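Chapter 3
Paying for the Arm, and for Everything Around the Arm

I bought my first robot arm the way most people buy a boat. I fell in love with the machine, I argued the price down, I signed, and then I spent the rest of the year finding out what it needed. Money had been set aside for the arm. There was none for a table to bolt it to, or for somebody to sit with it while it learned to pick things up, and the first gripper we ordered couldn't close on anything thinner than a broom handle (I still have it, if you want it).

So before we get into quotes and payback, I want you to put the catalog away for a bit. We'll get to arms in the second half of the chapter, I promise. The first half is about the work, and I'd like you to come to it with a pencil and a blank sheet of paper.

Start with the things you want handled. Go and collect them, physically, and put them on a table. When Daiane Bezerra and I were planning the Brundham line, she made me do this with a shoebox, and I grumbled the whole time. We had written "small mixed parts" on the request for quotes. Then we tipped out the box and there was a sponge, and a cap with a lip on it, and a thin rod that rolled away every time somebody leaned on the table! Three vendors had already quoted us on "small mixed parts" and every one of them had pictured something different. We sent the box around and asked for new quotes, and two of them came back with a different gripper.

That box is your real specification. A wide cup and a thin stick lying flat are two separate problems, and a gripper that's happy with one may be hopeless with the other. Write down the widest thing, the thinnest thing, the softest and the heaviest. Write down whether they arrive in a neat row or any old how. If they go into a bowl or a bin afterward, put the bowl in the box too, because reach is measured to the far side of it.

Now the budget itself. I split mine into 100 points, and I do this before I know a single price. The arm gets 40. People always push back on that, and at our Cabanatuan site they pushed back hard enough that I gave in and let the arm have more. By April we were borrowing cables from the lab next door. The other points go to the gripper and its spare fingers, the mounting and the table, power and cable runs, guarding, training, and the hours your own people will put in. That last item is the one I see left at zero most often, and it's usually one of the big ones.

You'll meet two companies again and again in this chapter. Kiltow buys one arm at a time and pays cash. Zavilel leases, and swaps its machines out when the lease ends. I've worked with both and I've changed my mind more than once about which I'd copy, so I'll give you their worksheets side by side and let you fight it out in class.

One last thing before Section 3.1. Ask for a trial on a table, with your own objects, before you ask for a price. A decent vendor will say yes, and an afternoon of watching will fill that sheet of paper faster than any brochure. Bring the shoebox.

Related sections
2.4 Writing a request for quotes
3.1 The shoebox list
3.2 Splitting the 100 points
3.5 Lease or buy: Kiltow and Zavilel
4.1 Floor space, power and cable runs

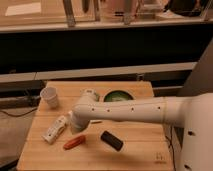
Figure 3.1. A tabletop trial with mixed objects, the gripper just above the wood.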